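About Us
Plaltix - planning and budgeting for automation equipment

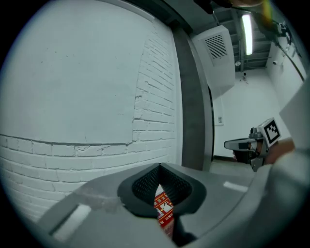
Plaltix helps small and mid-sized firms decide what automation equipment to buy, when to buy it and how much to set aside for it. We do not sell machines and we take no commission from anyone who does. Most of our work happens before an order is placed, when a firm has an idea of what it wants and a quote or two on the desk. A good share of that work is about the building. A wall with its lower bricks showing through the plaster, a pillar standing next to it, a ventilation unit up near the ceiling and a long light tube are all things that can end up as lines in a budget, and they are seldom in the supplier's quote. Someone has to decide whether the wall is made good first, whether the pillar gets in the way of a guard fence, and whether the lighting suits a vision system. We like to have those answers early.

How we started

The firm was set up by Pierina D'Amico, who had spent years as a production engineer and then as a buyer. As a buyer she signed off a palletising cell that cost a fair price and then sat under a sheet for four months while the floor was relaid and a new electrical supply was brought in. The money for the floor came out of the maintenance budget and the money for the supply came out of the following year. Plaltix began as a checklist she wrote afterwards so that it would not happen again. The checklist now has 119 questions. We go through it with every client, though plenty of the questions can be struck out in the first hour.

We are a team of 12. Most of us have worked in factories, warehouses or laboratories, and three of us have come from the finance side. We work in pairs on each job, one person on the equipment and one on the money, and both names go on the report.

What we do

Needs review. We spend time on your site watching the job you want to automate and talking to the people who do it now. We write down the parts handled, the cycle times, the stoppages and the changes of shift. If the job would be better served by a new bench or a different trolley, the report says so.

Equipment planning. We set out the options, from a single arm on a stand to a full cell, and say what each would need in floor space, power, air, network and staff time. For hand tools and grippers we ask for a trial with your own parts. A finger pad that holds a carton well may be no use on a bagged product, and it is cheaper to find that out on a loan unit.

Budgeting. Our budgets run for the whole life of the equipment. The purchase price is one line. Others cover delivery, installation, guarding, training, software licences, spares, servicing, insurance and removal at the end. We show which costs fall in which year and which are likely to move. We also keep a separate line for consumables such as pads, seals, cables and printed markers, as these tend to be bought on a company card and never counted.

Tender support. We write the specification, send it out, and put the replies side by side in the same terms. Suppliers price things in different ways, and one will include commissioning where another leaves it out. We do not choose for you, but we will tell you which one we would choose.

Second opinions. Some clients come to us with an order nearly signed. We can read a quote and a layout drawing and send back comments within a week. The fixed fee for this is £700 plus VAT, which we take off the bill if you go on to use us for the full job.

The sheet

All our budgets are built in a costing sheet called Tomus. It started as a spreadsheet and is still a spreadsheet, with a good deal added. Clients keep their copy and can change any figure in it. There is no licence and nothing locked. There are 783 items in the cost library at present, and we go through all of them every September, which is when most of our clients begin planning for the next financial year. Items we have not seen a fresh price for are marked in grey so that you know to ask.

The Monti Room

Our office is on the first floor of the Monti building, above a joinery firm, and the ground-floor room at the back is ours as well. We call it the Monti Room. Clients can book it for a day or half a day to try out equipment on loan before they commit to it. There is single-phase and three-phase power, compressed air and a goods door 2.4 metres high. Please measure your pallet. Use of the room is free to clients on a planning contract. Others pay a day rate, and we will quote for longer stays.

Bring your own parts, and bring at least one person who will be using the equipment every day. They nearly always ask about something the rest of us have missed - where to put a hand when changing a pad, or how heavy a tool feels after an hour.

Who we work with

Our clients include food packers, a bindery, several plastics firms, two colleges and a hospital laundry. The longest-running is Plondov, a maker of kitchen fittings, which asked us to look at one machining line and has since had us back for a five-year plan covering the whole site. That plan put off two purchases and brought one forward. It is reviewed each year, and the second review moved one of the two back in.

We also work with firms that have never bought anything of this kind. If that is you, it helps to have these to hand when you first get in touch:

A short description of the job and how many people do it now
Your rough budget, or the most you could spend in one year
A floor plan, even a hand-drawn one
Any quotes you have been given
The date by which you need the equipment running, if there is one

How we charge

Planning work is charged at a fixed price agreed before we start. If the job turns out larger than we thought, we finish what we agreed and talk to you about the rest. Travel is charged at cost. We invoice half at the start and half when the report is delivered, and payment is due within 30 days.

We do not accept gifts, discounts or hospitality from equipment suppliers. Loan units used in the Monti Room go back to the supplier at the end of the trial, and we keep a list of what has been lent and by whom. Clients may ask to see it.

Getting in touch

The quickest way to reach us is through the enquiry form on the contact page. One of the team will ring you back, usually within two working days. First calls are free and last half an hour. If we think we are the wrong firm for the job, we will say so on that call and suggest who to try.

Page last updated Jun 18, 2024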